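# How to Write a Short Piece for Found Sounds

A found-sound piece uses recordings of ordinary things in place of instruments, or next to them. You need a phone or a small recorder, headphones, and any free audio editor. Plan on one afternoon for recording and another for putting the piece together. 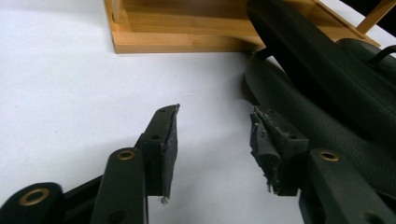

## 1. Pick one place

Stay in a single room or on a single block. Sounds from the same place share the same echo and background hum, and they blend without much work. Amparo Cifuentes made her piece "Kustby" entirely in a stairwell, using the handrail, the mailboxes and her own shoes.

## 2. Record more than you need

Let each sound ring out completely before you touch anything. Play it soft, then loud, then with something different: a knuckle, a pencil, a wet fingertip. Leave two seconds of silence between takes. At the end, record a full minute of the room with nothing going on. You will need it to cover gaps later.

Keep the levels low. A quiet recording can be turned up, but a distorted one is no use unless you want distortion.

## 3. Name your files

Do this the same day. "Radiator soft 2" is enough. I once put it off for a week and ended up with 43 clips I couldn't tell apart.

## 4. Sort by what the sound does

Make three folders: short sounds, long sounds, and sounds with a clear pitch. Forget what the objects were. A drawer that squeaks on something close to an A belongs with the pitched sounds.

## 5. Build a pulse, or don't

If you want a beat, set the tempo to 93 and place one short sound on every other beat. Listen to it for a while before adding anything. If you would rather have no beat, start with the room recording and bring in one long sound at a time.

Getachew Abera works the second way and sketches the whole thing on paper first, with time running left to right and loudness going up the page. It's worth trying once.

## 6. Add live players

One cello or one voice is plenty. Give the player a starting note, an ending note, and a rough time for each. Write cues as things they can hear ("after the second door") and skip the clock times. Rehearse with the speakers close to the player, then move them back.

## 7. Finish

Cut anything that plays for more than a minute without changing. Fade the ending by hand. Listen once on headphones and once on bad speakers, and fix whatever disappears on the bad ones.

Export as WAV and save a copy of the project with all the clips in the same folder.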